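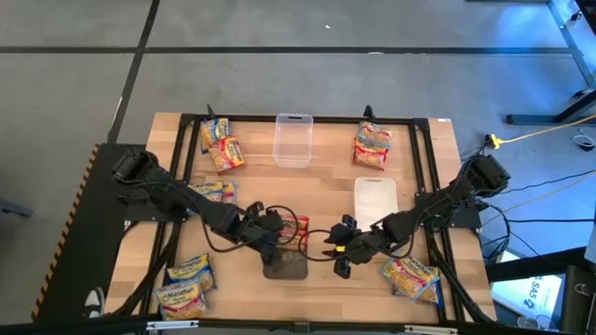 Packets of noodles on the wooden tabletop, many of them Maruchan.

3 min read

Search this site

Lultton food fair, October 2022

Got there late, train held up outside Grendoneck again, so missed the opening and most of the free tea. Three halls this year. Hall one is bread and cheese as always, hall two drinks, hall three everything that comes in a packet or a tin. Went to three first – fewer people.

Entry was £3 on the door. Worth it. Parking is another matter, don't bother, walk up from the station.

Dried noodles were the thing I'd come for. Tried a bowl on the Ruser stand, their own mushroom broth, a bit salty but I finished it. They sell by the box of 27 and wouldn't split one, so no noodles for me. Asked about the chilli one and was told December, maybe. Leaflet says they make 3000 packets a shift at the Grendoneck works, and you can book a tour. Might do that.

Nina next door – small firm, oat biscuits and a sort of dark seed cracker. Very good crackers. Bought two packs, ate one on the way to hall one. Card machine wasn't working so bring cash.

Hall one was packed. Queue for the smoked cheese went right round the pillar and back, gave up. Got a rye loaf instead, heavy as a brick, lovely toasted the next day with butter. The honey people were out of the small jars by lunch.

Then a quick look round the old market house over the road, which is open free during the fair. Date over the door is 1584. Steep stairs, low beams, mind your head. Nice view of the square form the top window and a display of old scales and weights I could of spent longer with.

Loos: only one set open, behind hall two. Long wait. Coffee fine, cake dear.

Left before the raffle. Train home was on time.

Contact | Copyright Lultton Days Out | Back to top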